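Flirkel gallery: a wrist camera, a yellow tray and the software in between

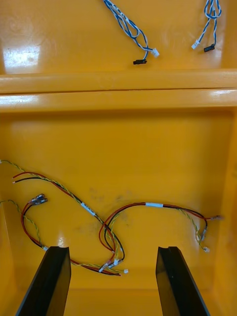
Wrist view over the yellow tray. Blue-and-white cables in the upper compartment, red, black and yellow-green harnesses in the lower one.

Flirkel is the perception and grasp planning stack we run on the harness cell at Wastness. It takes wrist camera images, works out which wire belongs to which harness, picks a spot to grab, and then argues with the motion planner until one of them gives in. Bhupendra Malhotra wrote most of the first version in April, and the comments in the source still have the tone of that month.

There is one photo on this page so far. The rest of the gallery is notes on what the software makes of a view like this one, in the order the modules run. More pictures will go up when somebody agrees on which folder they live in.

1. Compartments
The easy part. The divider ridge is thick, straight and runs the full width, so the segmenter gets to feel clever for a few milliseconds. Everything on the far side of the ridge goes to one job queue, everything on the near side to another.

2. Glare
Glossy yellow plastic is a fine choice if you are a tray. There is a bright white spot on the wall at the upper left, and our first connector detector was very fond of that sort of thing. White, compact, high contrast: connector, 0.97. The current one checks for a wire attached before it gets excited.

3. Blue and white
Two cables, each with a white connector and a black one at the end. The left one lies in loose loops and the right one has a knotty tangle in it. Figueroa, our wire tracer, follows a strand by color and curvature. On twisted pairs the color alternates every few pixels, so it now treats the pair as a single fat wire. Before that change it would switch strands at each crossing and report a cable of heroic length.

4. Red, black and yellow-green
Two harnesses, with the right one's big S-shaped loop crossing over the left. Crossings are where the tracer earns its keep. It keeps up to 3 hypotheses per crossing and drops the worst one as soon as it sees a bit more wire. We tried keeping more. The results were the same and the fan was louder.

5. Labels
Each harness in the lower compartment has a white label wrapped around it, and Flirkel uses these as anchors: find the label, trace outward both ways, stop at metal or plastic. We don't read the text. There was a branch that did, and it produced some lovely poetry.

6. Terminals
Small, shiny and fond of company. When several crimp terminals lie close together, as they do near the lower center, the detector returns one blob with a count attached, and the planner is told to keep away from the blob. Bhupendra calls this "deferring the decision." The config file calls it max_regret.

7. Fingers
The two black gripper fingers are in every wrist image, so they get masked out using the joint state. The mask is a little generous. Any wire end that disappears behind a finger is marked "occluded" in the trace and keeps its last known position until the arm moves. An earlier build marked those ends as "missing" and went looking for them, sometimes for quite a while.

8. Scuffs
Faint dark smudges on the tray floor. The black-wire classifier used to trace them. It now wants a minimum length and two edges that stay parallel, which rules out scuffs and, on one bad afternoon, ruled out black wires too. Threshold since moved.

9. Picking the grasp
Drarkus is the planner. It samples 300 candidate grasps per image, throws out those that touch a terminal, a connector or the divider, and ranks what remains by how much wire would come along for the ride. The budget for all this is 100 ms. It generally makes it, then spends the time it saved logging that it made it.

10. The annotation set
We have 2,255 labeled wrist images, drawn by hand as polylines, one per visible wire. If you have never traced a yellow-green wire over a yellow tray, the tool is in the repo under tools/trace. Undo is Ctrl+Z. Redo is on the list.

Next up: a loop detector that can tell a knot from a crossing, and a tray viewer that doesn't flip the image left to right on export.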